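Konder Two-Finger Gripper - setup and upkeep notes
Sold by Simanjuntak Automation. Page text by Mayuree Ratanaporn, service desk. Last revised June 2020.

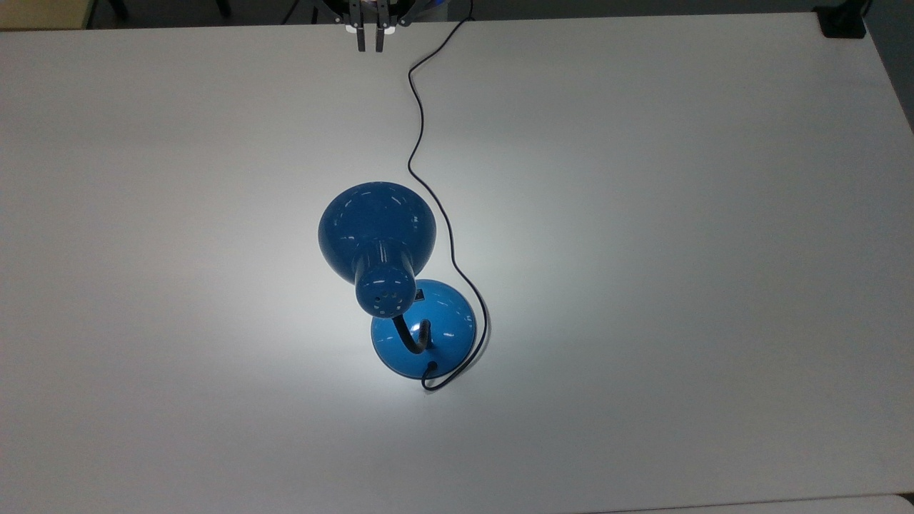 What you get

One parallel gripper, the wrist plate, four screws, a coiled lead and a printed card that I would not rely on. The card skips the finger check completely. List price is $1276 with the plate, $688 if you already own one from the older Pustside kit and it is still flat. Many are not. Lay it on glass before you order the cheaper version.

Claims we have tested

Konder's sheet says the fingers "stay parallel for life." They stay parallel until somebody drives them into a tabletop, which on a new cell tends to be the first week. It also says no tools are needed for a finger change. You need a 2.5 mm hex key. There isn't one in the box.

The soft-close setting is better than I expected. With lamps, small appliances and other things with a shiny painted shell, it leaves fewer marks than the standard setting. Fewer, I said. If your customer is going to look at the paint, put pads on the fingers and test on a scrap piece first.

Mounting

Power off at the cabinet. The pause button on the handheld does not count.
Seat the plate with the pin at twelve o'clock. It will go on upside down if you let it.
Tighten the screws crosswise, a little at a time.
Leave slack in the lead at the wrist, then turn the last joint by hand through its whole travel. If the lead pulls tight anywhere, redo it now.
Power up, home the gripper, and close it on a strip of paper. The paper should drag evenly along both fingers.

Table and parts

A matte white top is what we suggest and what we use ourselves. Gloss tops throw glare back at the head camera and you will spend a day blaming the software.

Parts with cords are the hard ones. Konder's demo reel only shows blocks and cups. A thin power cord will slip between closed fingers or catch on a fingertip on the way up, and the gripper has no way of telling you. Set the approach so the fingers come down clear of the cord, and keep the lift slow until you trust it. A flexible neck is nearly as bad. Pick up a gooseneck lamp by the shade and the base goes wherever it likes. Pick it up by the base.

Upkeep

Wipe the fingers and rails with a dry cloth every shift. No spray.
Every 600 hours, take the fingers off, clean the slides and put back a thin film of the grease supplied. Too much grease is the most common fault we see on returns.
Check the plate screws at the same time.
Pads are worn when the paper strip slides out without drag. A pack is $49. The Nomidgate pads cost less and fit, but ours peeled at the corners, so I can't recommend them.

Repairs

We replace fingers, slides and leads. We don't open the motor housing and neither should you - the seal doesn't go back. A housing that has been opened comes home to you unrepaired, freight at your cost.

The next batch of wrist plates is promised for October. It was promised before.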